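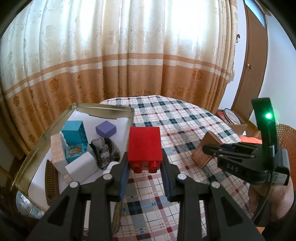

Figure 1. Sorting the small toys into the tin at the round table.

Keeping Small Toys Together: A Home Storage Project
Gediminas Rimkutė
January 11, 2026

1. Background

Small toys get lost when they have no fixed place. For this project I looked at how loose toy blocks and similar items could be stored in containers a family already has at home. The work was done at my aunt's house, where the toys were kept in a drawer with batteries, string and old keys. My cousins are four and six and use the blocks most days.

The limit on spending was 800 cents, or 8 dollars. In the end I bought only labels.

2. Containers

I compared a shoe box, a cloth bag and an open rectangular metal tin. The shoe box was large enough but the corners had gone soft by October. The cloth bag held everything, but the children had to empty it to find one block. The tin is low enough to see into from a chair. It has a gold-colored rim, and I left the white paper lining in to cut down on noise.

3. Method

All sorting was done on the round table with the plaid cloth on it. The checks made small pieces harder to see, and a plain cloth would be better. Items went into the tin one at a time. Tall blocks were stood upright toward the back, such as the teal one with the teddy bear on it. The small purple cube went behind that. Flat or odd pieces were placed wherever there was room along the walls.

The large red block was the hardest to place. Its studs catch on other pieces if it goes in sideways, so I tried it upright and then flat. Flat worked better once the white block was moved over.

4. Results

I timed how long it took to put everything away before and after the change. With the drawer, the longest cleanup took 13 minutes. With the tin, the longest took 8. My younger cousin could do it without help by the second week.

The lid was a problem. The children did not put it back, and after a few days we stopped using it. Pieces were also left on the table when the tin looked full.

5. Changes for next time

I would use two tins, one for blocks and one for things that are not blocks. I would also test a divider made of cardboard, cut to 85 millimeters so it can be lifted out. The labels peeled off the metal and need a different glue.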